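A Morning at the Cirkedine Open House

I'd been meaning to get over to Cirkedine for ages, and on 7 March 2020 I finally made it. It's a low building behind the Rovik parking lot, and if you come by bus you'll want the side door. Admission was $5, coffee included, and the coffee was good!

I'm a furniture person (you all know this by now), so while everybody else drifted toward the posters in the hallway I went straight for the gray cabinet. It's a plain little thing, painted wood, with small round knobs and an open cubby right under the top. The paint has worn along the edges the way it does on a piece that gets used, and I liked it better for that. A small white bowl and a crumpled blue snack packet were sitting on top, just like my own nightstand at home.

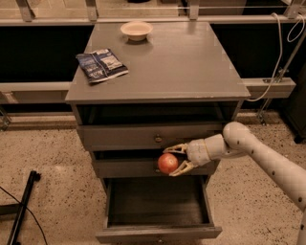 The drawers

I have strong feelings about drawers. The bottom one was all the way open and the middle one only a little, and I must have stood there comparing them until my coffee went cold. Mackenzie Ross, our guide, told me the cabinet came out of the old Majumder offices with a bunch of other furniture, and that Cirkedine paid $30 for it. Thirty! I paid $200 for mine and it wobbles.

We got talking about what people keep in a bottom drawer. Mine is all batteries and takeout menus. Mackenzie votes for snacks — fruit included — and I've been thinking about trying it. 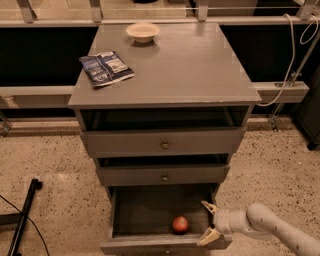 One red apple in the bottom drawer, with the top of the cabinet still holding the bowl and the packet.

The floor deserves a mention too. It's a speckled beige, and I want it in my kitchen. The lady next to me priced something similar from Grirnent last August and said it was way over her budget, so maybe not this year.

I stayed near the cabinet longer than I'd planned, and I got one more picture with the apple up over the top, together with something pale yellow. Cheese? A sponge? I was hungry by then, so I'm going with cheese.

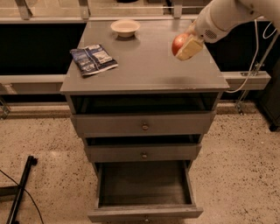 Page last changed: 7 days after first posting

A few practical notes if you're going to the next one. The room holds up to 100 people, and it gets warm, so leave your big coat in the car. There's a bench by the side door but no real place to eat. I had my sandwich on the steps out back and then walked home the long way, looking in every thrift store window for a gray cabinet.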